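Relatório final - Quanto dura uma peça de roupa?
Beatriz Abreu e Giorgia De Luca

1. Ponto de partida

A ideia inicial era estudar a indústria têxtil mundial. A professora perguntou em quantos volumes, e ficámos pelo guarda-roupa dos colegas. Passámos um questionário a 80 alunos sobre o que compram, o que vestem e o que fazem à roupa de que se fartam. As respostas somaram 3380 peças, número que inclui meias apenas quando o inquirido teve paciência para elas.

2. O que está parado

Perguntámos que peças não saíam do armário desde julho. Ganharam as de cor clara e tecido delicado, compradas para ocasiões que depois se fizeram de calças de ganga. O motivo mais citado foi "dá trabalho a passar". O segundo foi "ainda me vai servir", frase que merecia um relatório próprio.

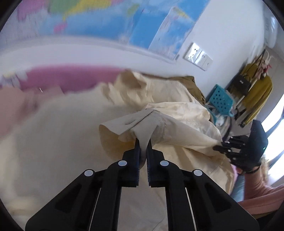
Fig. 1 - Peça bege estendida sobre a cama.

Pedimos também que cada pessoa calculasse o custo por utilização: preço dividido pelo número de vezes que vestiu a peça. Em 17 casos a conta não se pôde fazer, por o divisor ser zero. Um colega propôs arredondar para um, por uma questão de dignidade.

3. Arranjar ou deitar fora

Só seis inquiridos sabem pregar um botão. Os restantes têm mãe, avó ou um alfinete de ama. Levámos peças à loja de arranjos Clanside, onde nos explicaram que as bainhas são o grosso do serviço e que os franzidos se pagam à parte - com razão, como percebemos ao tentar refazer um.

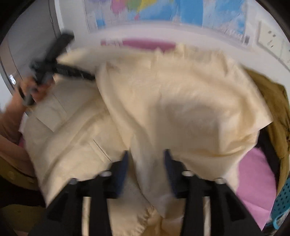 Clube de Sustentabilidade - Escola Secundária de Trornora

O nosso franzido levou uma tarde inteira e ficou com o aspeto de um acordeão cansado. Aprendemos a alinhavar antes de coser, conselho que vinha na primeira página do manual e que lemos no fim.

4. Limitações

A amostra é da nossa escola e quase toda do mesmo ano. Ninguém confirmou as contagens, e suspeitamos que alguns inquiridos responderam de memória, no autocarro. A pergunta 6 estava mal redigida e foi retirada.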